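Chapter 4
What Is a Handmade Label Worth?

Walk into any gift shop in Asholm and you will find "handmade" on soap, on candles, on jam. The word sells. A bow with that word on its tag can cost twice as much as the same bow without it, and few buyers ask what the tag means.

This chapter asks. Take Vernow, a small ribbon and gift wrap firm. Its catalog says every bow is "finished by hand." Finished how? Tying a knot is work. So is sticking on a label, and both would fit the claim. In April the firm sold up to 4,000 bows a week, a pace that should make a careful reader want to see the workroom.

The rival firm Laltmont went further and put its claim to shoppers in a survey. Of 173 people asked, most said handmade goods were "better." Better at what, the survey did not say. It was also run inside Laltmont's own store, among people already holding a basket.

Keep both cases in mind as you read. A label is a statement by a seller, and it should be tested like any other statement with money behind it. 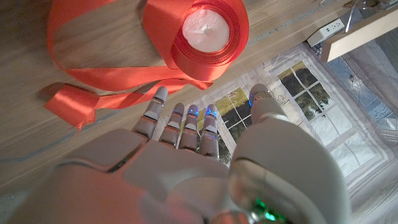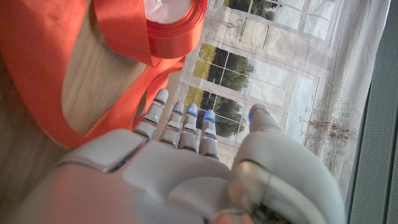 4.1 Three Questions to Ask of Any Label

Who wrote it? Who checked it? What would have to be true for it to be false? The Jurić soap case, which opens this section, fails on the second question.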